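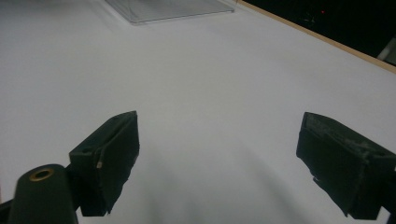 My grandmother's younger sister, Imke Diekmann, was a wireless operator before she was anything else I knew her as, which was mostly a maker of plum cake and a very stern player of cribbage. I've been meaning to write about her for ages (my cousin Rahel has been at me since March) and I finally sat down with the shoebox last weekend, a pot of tea and a cat who wanted to be in the shoebox.

She joined up at nineteen, out of a little town called Trestholm where her father ran the feed store. The story in the family was always that she'd gone off to be a typist. She let people believe it, too! She told me once, when I was perhaps twelve, that it was easier to say typist, as then they'd ask about the food and the dances and leave the rest alone. What she did was sit in a hut at the Kolness station with a headset clamped over her ears for eight hours at a stretch, taking down Morse in pencil, in five-letter groups that meant nothing at all to her. Another room somewhere turned them into sense. She never saw that room.

There were 28 women in her intake, and I have the group photograph with all their names written on the back in her tiny upright hand. Some have little notes beside them. "Good on nights." "Went home, appendix." One just says "Lent her my grey gloves," and I would dearly love to know if the gloves were ever returned, although knowing Auntie Imke I think we'd have heard about it if they hadn't been.

The letters are the best part. There are far more than I'd remembered and they're hardly ever about the war. She couldn't write about her work, so she wrote about everything around it: the stove that smoked when the wind was off the water, the colour of the paint in the mess hall (a green she calls "hospital pea"), a supervisor named Petkov who had a beautiful singing voice and could not abide whistling. She wrote her mother a whole page on how to get a wool tunic dry overnight. You hang it near the stove but never over it, and you turn it at midnight, and somebody on the late shift has to promise to do the turning. I read that bit aloud to my husband and he said it sounded like our laundry room in January, and he's not wrong.

Her message log number for her final month is pencilled on the inside cover of a notebook, 2,643, underlined twice. I asked Senad Kadrić about it, as he helps out at the local military museum and knows a great deal more than I do, and he thought it was probably a count of groups from one particular stretch of watches, possibly a personal best. I like that idea very much. She was competitive over crib, so why not over code?

After her discharge she came home and, as far as I can tell, simply stopped. No reunions that I know of, no badge on her coat in November until she was past seventy. Then one year the school asked for anybody with service stories and she put on her good navy dress and went. Valbona Halilović was teaching Grade 6 there at the time and she still remembers it. Auntie Imke brought no slides and no medals, she just tapped each child's name on the desk with a spoon and had them listen for the rhythm of it. Valbona says they were tapping on everything for the rest of the term, and that she could cheerfully have taken away every spoon in the building.

I had a go at learning it myself this winter. I can do my own name and, on a good day, the word "kettle." My fist is terrible (that's what they called it, your fist, the way you could recognise someone by how they keyed) and I keep losing track between the H and the S, which are only one dot apart and might as well be twins.

Rahel wants the letters scanned and she's quite right. I've done the first bundle, the ones tied with kitchen string, and there are two more to go, plus a handful of loose envelopes with the stamps cut off, no doubt by my brother in his collecting years. If anyone reading this had a mother or a gran at Kolness, please leave a comment or send me a note. I'd be so glad to check the names on the back of that photograph for you, and I'd particularly like to hear from the family of whoever borrowed the gloves.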